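Varnar Review > Sports > Open Water > Features

Print this article | E-mail to a friend

The Long Way Across to Sollden

We use cookies to remember your settings and to count visits. By reading on, you agree to this. Manage choices

If you stand on the ferry steps at Plalport a little before six in the morning, in the last week of the swimming season, you'll hear the crossing before you see any of it. There's the slap of flip-flops on wet stone, and a good deal of nervous laughing, and somebody always seems to be calling for more grease. The lake is gray at that hour and looks a lot wider than it does from the road. Sollden is over on the far side, and all you can make out of it is the church and a row of lights along the boathouse.

The swim between the two towns is 8 kilometers if you go straight, and I have yet to meet anyone who went straight. A current comes in from the river mouth past the halfway buoy, and it will carry you gently toward the reeds while you think about breakfast. The old hands aim well to the left of the church and let the water bring them back. The rest of us aim at the church and finish with a long, cross slog along the shore (I've done it that way twice, and would probably do it again).

This September there were 189 swimmers on the start list, which is a big field for a little town with one bakery. They came in every sort of shape and age, some of them slim as otters and some built for comfort, and it's one of the joys of open water that you can't tell from the steps who is going to be quick. Cold water is kind to those of us with a bit of padding. I have been passed by people I'd have offered my seat on a bus!
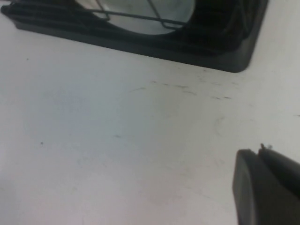 Ridged black housing with a round opening.

Wetsuits are allowed, but they put you in a separate class, and there's a friendly sort of rivalry between the two groups that goes on all through the soup afterward. The skin swimmers will tell you that a wetsuit is cheating. The wetsuit swimmers will tell you that they can still feel their feet. The water was 61 degrees at the start, and I was very happy on the side of rubber.

What you win, if you win, is the Vasilakis Cup, a dented silver thing with two handles that spends the year in a window at the Sollden boathouse. It has been swum for every season that the lake has been safe, and finishers since the first crossing are written up in a ledger, one line each, in whatever pen was handy. The last line before this year's race was number 2257. You can turn the pages back and find fathers and daughters, and the same name in the same handwriting year after year until it stops.

Feeding is done from kayaks, and here I'd beg any newcomer to practice. Drinking warm squash from a bottle on a string while treading water is harder than it sounds, and I swallowed a fair bit of lake my first time out. Take 3 feeds and keep them short. Every minute you hang there chatting, the river is moving you toward the reeds, and your shoulders are getting cold.

The last stretch is the loveliest, I think, even when everything hurts. The bottom comes up under you all at once, green and then brown and then full of pebbles, and you hear a cowbell, and you try to stand and find that your legs have forgotten how. Two people in waders take an elbow each. Then it's a blanket, and a paper cup, and a slow walk up the slip to write your name in the ledger with a hand that shakes so badly you can hardly read it yourself.

Entries for the next crossing open in January at the Plalport ferry office, and places usually go within the month.

Print this article | E-mail to a friend

Get the Varnar Review newsletter in your inbox. Sign up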